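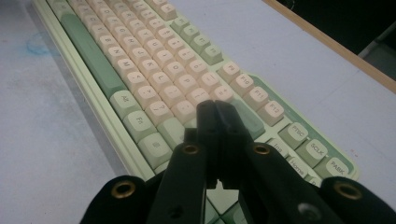 로봇이 책상 정리와 키보드 청소를 사람 없이 끝낼 수 있나?
아직은 어렵다. 물건 하나를 정해진 자리로 옮기는 정도는 되지만, 키보드를 들어 밑을 닦고 같은 자리에 되돌려 놓는 일까지 맡기면 중간에 사람 손이 들어간다.

티켓 번호: 1660
제품: Palomino 책상 정리 기능
접수처: Trorkine 고객지원
현장: Clellholm 사무실
담당: Sohail Mirani
우선순위: 보통
상태: 보류
접수일: 2024년 8월 2일 금요일

증상
키보드 옮기기 작업이 '완료'로 끝나는데 가서 보면 키보드가 비뚤게 놓여 있음. 키가 눌린 채로 끌려간 경우도 있어서 켜 둔 문서에 물음표와 슬래시가 한 줄 가득 찍힘. 오류 코드는 없음. 고객은 판매 자료에 '책상 정리 자동화'라고 적혀 있으니 그대로 되게 해 달라는 입장이고, 나도 그 문구가 왜 들어갔는지 모르겠음.

조치 기록

1단계. 작업 기록 확인
4월부터 쌓인 기록을 내려받음. 키보드 작업 459회, 그중 '완료' 391회. 숫자만 보면 나쁘지 않음. 그런데 '완료' 조건을 열어 보니 손가락이 닫혔다가 열리고 팔이 대기 위치로 돌아오면 전부 완료로 처리됨. 키보드가 어디에 있는지는 조건에 없음. 그러니 391이라는 숫자는 팔이 집에 잘 돌아온 횟수이고, 청소와는 별 상관이 없다. 보고서에 성공률로 쓰지 말 것.

2단계. 집는 위치 변경
기본값은 물체 한가운데를 위에서 집게 되어 있음. 머그컵이면 몰라도 키보드는 한가운데가 전부 키다. 손가락 끝이 글자키 위에서 닫히면 케이스는 못 잡고 키캡만 건드린다. 집는 위치를 케이스 앞쪽 테두리로 바꿈. 설정 메뉴: 물체 > 얇고 긴 것 > 가장자리 우선. 이 메뉴는 설명서에 없어서 Mesholm 쪽에 물어보고 알았음.
결과: 키 눌림은 줄었음. 비뚤어지는 문제는 그대로.

3단계. 접근 방향 변경
위에서 내려오던 것을 테두리 쪽에서 비스듬히 들어가게 바꿈. 민트색 케이스라 흰 상판과 구분이 잘 안 될까 봐 조명도 바꿔 봤는데 차이를 못 느낌. 화살표 키가 있는 쪽 모서리가 걸림돌이다. 한 손가락은 케이스 가까이 가는데 반대쪽은 맨 상판 위에 떠 있는 자세가 자꾸 나옴. 사람이라면 두 손으로 양 끝을 든다. 한쪽 끝만 집어서 이 길이를 수평으로 들겠다는 계획부터 의심스럽다.
참고로 상판에 불그스름한 작은 점이 몇 개 있음. 닦기 목록에는 한 번도 올라온 적이 없다. 이물질 크기 하한을 최저로 내려도 마찬가지였음. 정리 로봇이라면서 정작 닦을 것을 목록에 못 올리면 무엇을 정리하는 건지.

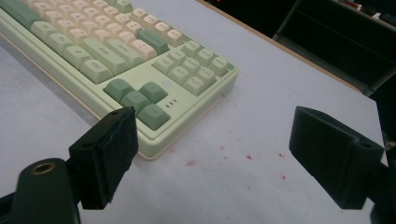 4단계. 들지 않고 밀기
들기를 끄고 밀기만 켬. 옆으로 짧게 미는 건 그럭저럭 된다. 다만 미는 동안 반대쪽 끝이 돌아가서, 밀고 나서 각도를 맞추는 동작을 따로 넣어야 했음. 그 동작을 넣으니 한 번 치우는 시간이 손으로 치우는 것보다 훨씬 길어짐. 고객 담당자가 옆에서 보다가 그냥 자기가 손으로 옮기고 자리로 돌아갔다.

5단계. 제조사 문의
Trorkine 개발팀 답변: "키보드 동작 예시를 2000개 더 모아 학습하면 개선될 것으로 예상." 예시를 누가 모으는지, 개선되면 어느 정도인지는 답이 없음. 키보드가 다른 모델로 바뀌어도 통하는지 다시 물었고 회신 대기 중. 숫자 패드가 달린 것과 없는 것은 길이부터 다른데 같은 예시로 된다는 말은 시연을 보기 전까지 믿지 않겠음.

임시 조치
- 키보드 항목은 자동 목록에서 제외. 펜, 컵, 종이만 남김.
- 작업 전에 화면 잠금. 연결을 뽑아 두면 더 좋음.
- 키캡 사이 먼지는 기존대로 사람이 붓으로 턺.
- '완료' 표시는 믿지 말고 직접 볼 것.

고객에게 보낸 안내
"현재 버전은 키보드를 들어 올려 아래를 닦는 작업을 지원한다고 말씀드리기 어렵습니다. 밀기 기능은 사용하실 수 있으나 위치와 각도를 확인해 주셔야 합니다. 판매 자료의 문구는 수정을 요청해 두었습니다."

남은 일
완료 조건에 키보드 최종 위치를 넣어 달라고 기능 요청 올림. 이게 들어가면 391이 얼마로 내려가는지 다시 계산할 예정. 개발팀 회신이 오기 전까지 티켓은 닫지 않음.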